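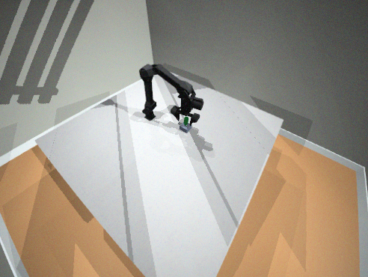
Can you build a useful set of training examples in simulation without owning an arm?

You can get most of a first set that way, provided you are willing to drive every attempt yourself and throw out the bad ones. I used Huvent for this through most of October and have a fair idea now of where it helps and where it gets in the way.

Huvent is a desktop program for recording demonstrations with a simulated arm. You steer, it logs the joint positions, the gripper opening and the camera views, and each attempt is saved as an episode. I ran it on a three-year-old office tower with a midrange graphics card. Installation was one download and one restart. The manual is a single long page and the search box on it doesn't work well, so keep a browser tab open and use find-in-page.

My job was small objects on a white tabletop, with the start positions and the lighting changed between runs. I recorded 1291 episodes and kept all but 284 of them. Most of the rejects were my own fault: closing the gripper early, or coming down at a bad angle and knocking the object away. A few were physics glitches where a block jittered between the fingers and shot off the table. Those are easy to spot in playback and you do want them gone before training.

Steering is fine with a game controller and poor with a keyboard. The keyboard moves the wrist in fixed steps, and a learner trained on those episodes will copy the steps. I started over after one evening of that.

The lighting randomizer is the best part. It moves the lamps and throws hard shadows over the table and walls, and it stores the settings with each episode so you can sort by them later. The wall and floor colors are set separately. I'd like a way to lock the floor while changing the rest, and there isn't one.

You get an outside view and a wrist view. The wrist view has a round fisheye mask, on by default. If your real camera has a plain rectangular image, turn the mask off before you record, as it can't be removed afterward.

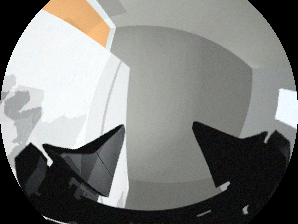
Wrist view with the round mask on and both fingers open.

Export is where I lost time. The native format is Serkari, which my training code doesn't read. The converter handles 49 episodes per batch and then stops, with no setting to raise that. I wrote a short script to loop it. File sizes after conversion are reasonable.

Compared with Onyeka, which I used last year, Huvent has better shadows and a much better playback screen. Onyeka has more arms to choose from and exports cleanly. If you need two arms working together, Huvent can't do it at present.

Good: stable over long sessions, saves lighting settings, quick playback and delete.
Bad: batch limit on export, keyboard control, weak manual.

I give it 4 out of 5. I'm keeping it for the next set, which will be stacking.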